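3.2 Wear conditions and odor scoring

Sweat is close to odorless when it reaches the skin. The smell comes later, when bacteria living in the armpit break down compounds in the sweat and release small volatile acids and sulfur compounds. How strong it gets depends on the person and also on the fabric worn against the skin. Earlier work has mostly compared cotton and polyester after exercise. We were interested in ordinary indoor days, when people sweat lightly and may not notice it.

Adults were recruited through notices at two sites, Wodell and Preltodow. Of the 186 people who completed the intake form, 171 were enrolled. The others were left out for using antibiotics in the past month or for having a skin condition under the arm. Those enrolled stopped using antiperspirant five days before their first wear day and washed with an unscented soap supplied by us.

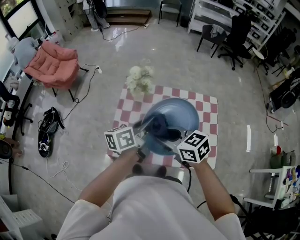

Fabric next to the armpit was the main variable, and each person wore both a cotton and a polyester shirt on separate days, in random order. All shirts were new and had been washed twice without softener. Sleeve length was recorded but not fixed, as people dress differently for light work at home. A white long-sleeved shirt, like the one worn in Figure 1 while leaning over a checkered mat on the floor, covers the whole arm and may hold more warm air close to the skin during bending and reaching. Short sleeves leave the forearm bare, but the cloth under the arm is much the same. We therefore entered sleeve length as a covariate and did not treat it as a separate condition.

Shirts were worn for eight hours. Participants could eat what they liked except garlic, onions and strong spices, and they kept a short diary of meals and activity. At the end of the day each shirt was sealed in a glass jar and kept cold until scoring the next morning. 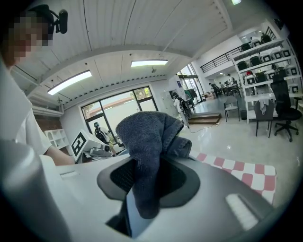
Scoring was done by a trained panel at the Treleck site. Each panelist smelled the underarm area of the shirt through the mouth of the jar and gave a rating from 0 (no odor) to 10 (very strong). Panelists did not know the fabric order or the sex of the wearer, and they took a two-minute break between jars. Three people withdrew before their second wear day, leaving 168 with complete pairs of shirts for analysis.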